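Gifty Laryea has made soap in Clondness for 7 years, and she still tests every batch on her own forearms before it goes near a customer. Her firm, Gyamfi, sells one hand balm and 5 bars.

The balm came first. She wanted something thick enough for winter that did not leave grease on a phone screen. The early jars were mostly shea butter and took too long to sink in.

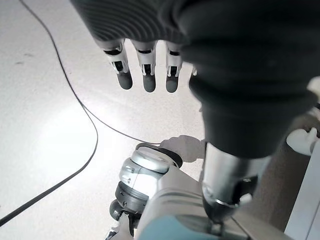 She cut the shea, added oat oil and dropped the perfume. Each batch now fills 72 tins and rests overnight before the lids go on. Laryea says the rest matters more than the recipe – balm that is moved too soon turns grainy.

Most tins go to Prenport, where two pharmacies keep them by the register. Last November she sold 400 there and ran out before the month ended. 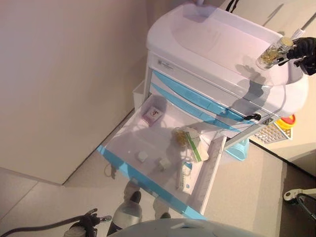

This year she started pouring in September. A face cream is planned, but it contains water, so it needs a preservative, and she has not settled on one. The third trial smelled faintly of wet cardboard. She is working on a fourth.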